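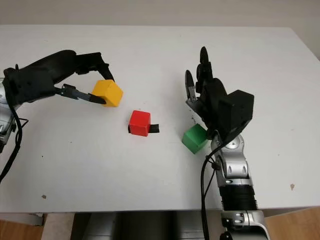

The previous owner of our cell left it in working order, in the sense that both arms moved and neither one was on fire. I inherited it in March with a folder called FINAL_final and a calibration routine that ran to 83 steps, a good few of which were "check again".

It's two arms, two grippers and a white table. The software is Fondo, which is fine once you accept that it sulks. Every morning I check the cables where they leave the wrists, wipe the table, home both sides and run the block routine: yellow, red, green, pick up, put down, repeat until bored. Serlow, who sold us the fingers, recommend new pads every 600 hours. I change ours at 400, having once left it to 518 and spent an afternoon blaming the code.

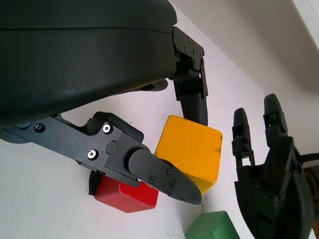 Pads are a two-minute job if you have the right hex key and a small eternity if you don't. Ours lives on a string now. Do the screws up evenly, a bit at a time, and stop when they're snug. I have drilled out one stripped head with a hand drill and a lot of swearing, and I'd like that to remain my total. Then jog the fingers shut slowly, look along the linkage for play, and only after that let Fondo loose on a block.

The black tape on the table is my zero mark. Prajapati's manual wants a machined datum plate, priced like a used car. Tape has served, provided you don't pick at it while you're thinking.

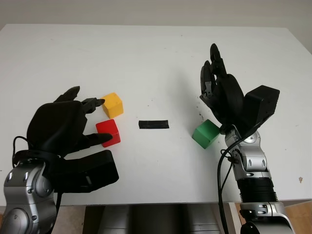 Jasmina Obradović writes that tape creeps, that she lost a week to it, and that I should at least scribe a line underneath before it makes a fool of me. I've bought a scriber. It's still in the packet.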